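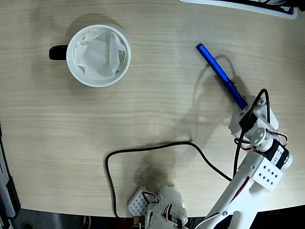 Home & Desk

Right, thread about the big table, because I said in February I'd do one and then I didn't.

It's the long pale one I bought off a bloke in Reltbridge for $170. He wanted more, but he also wanted it out of his garage by lunch, so we met somewhere in the middle. Took two of us and a borrowed trailer and I'd do it again tomorrow.

People keep asking what it's finished with, so I'll get that over with. I sanded it up to 600 by hand, wiped it down, and gave it two thin coats of a matte hardwax. I wanted to still see all those fine little lines in the grain. I did not want shiny. Shiny shows every fingerprint and I have a lot of fingers.

The darker streaks were there when I got it. I had a go at one of them with the sander, lost my nerve and left the rest. Now they're my favourite bit!

White mug, black handle: permanent resident. I have nicer mugs. I have a mug my sister made on a wheel. This is the one that comes to the table every single time, and if it's in the dishwasher I stand there like a lost kid.

And yes, there's scrunched-up white paper in it. My mug is where paper goes when the bin is more than one step away. I know. The bin has since been moved closer (more on the bin later, it's a whole thing).

The blue pen gets more questions than the table does. Shiny metallic blue, slim, looks far fancier than I am. I have lost it down the couch, in the car and once in a bag of potting mix. It always comes back.

Tip if you have a Good Pen: give it one place. Mine is the right-hand end, near the back. I got this from Gregor Innes, who I shared an office with years ago, and who would go quiet for an entire afternoon if you moved his pencil.

Somebody asked if I get pen on the wood. Yep, all the time. Ballpoint mostly comes off with a bit of white eraser and patience. Texta does not. There's a small green dash near the far end that I've stopped apologising for.

OK so that's the nice end. The calm end. The end I would show my mum.

Now for the other one.
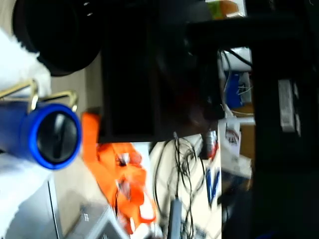

No. 11

This is what I call the low tide zone. Everything washes up over there. Same day, same room, and I swear it feels like another postcode.

Start with the cables. Thin black ones, all looped through each other, all the same colour, and not one with a label on it. I have owned a label maker for three years (a Zundach, on clearance, very pleased with myself at the time) and I've used it to label the label maker.

I tried the toilet-roll-tube trick. Looked great for a week! Then I needed one cable in a hurry and the tubes went flying and that was the end of tubes.

Bread tags, the square plastic ones: better. You write on them with a fine marker and clip them on near the plug. They fall off if you breathe on them, but you get a good month.

What I've settled on is velcro ties, the kind that come on a roll. One tie per cable, wound loosely, and a scrap of coloured tape on the tie. Red tape for charging, yellow for data, blank for "I'm scared to throw this out". I'm going to work through the tangle an armful at a time, and I'll report back.

Next, the bright orange lumpy thing. It was in the "fold me" pile, then the "put me away" pile, and then it became a landmark. I say things like "it's just past the orange" and my partner knows exactly where to look. That's probably a sign.

Blue thing with the loose thin wires: stays out. If I put anything with loose wires in a drawer it comes out married to a stapler.

White box with the round red logo on the side: boxes are my weakness. A good sturdy little box! I keep them all and then I need a bigger box to keep them in. New rule is that a box has to have something in it by the end of the month or it goes in the recycling. I have broken this rule already.

The sheet with the big blue lettering is paperwork, in the sense that it's paper and it makes work. All loose sheets are getting one tray. One! When the tray's full I have to sit down with a cup of tea and deal with it.

The grey boxy number down at the left and the chunky black round thing can stay where they are. I'm not shifting heavy stuff to make a shelf look pretty, my back has opinions.

Couple of you asked about the order I tidy in, so:

Rubbish first, always. Then anything that belongs in the kitchen. Then paper. Then cables last, and only with music on. If I start with cables I get cranky and go make toast and it's all over.

I do it in one burst after dinner. I used to set aside a whole afternoon and I'd spend most of it reading old receipts. Found one for a desk lamp from Farquharson & Co, page 76 of a catalogue I'd kept as well, for reasons I can't reconstruct. The lamp died two houses ago.

The bin, as promised. It was under the window, which is a lovely spot for a bin if you never want to put anything in it. It's now right beside my chair. Ugly, in the way, and it's been emptied twice already this week. Huge improvement.

Still undecided on drawers. I've been eyeing off the little Jetis ones that slide in under a tabletop, but the front edge on mine is curved and I can't work out if they'd sit flush or poke out and get me in the knee. If you've fitted any under a curved edge please tell me how it went.

A few replies so far:

Yes, you can use hardwax over old oil, but do a test patch somewhere hidden and leave it a couple of days.

No, I don't use coasters. The mug has left one ring so far and I rubbed it out with the same fine paper and a dab more wax. Took me less time than finding a coaster would.

No, you can't have the pen.

Velcro roll came from the hardware shop, garden aisle, sold for tying up tomatoes. Green, soft, and heaps cheaper than the stuff in the computer section – same thing as far as I can tell.

Going to go and pull one cable out of the pile now and see what comes with it.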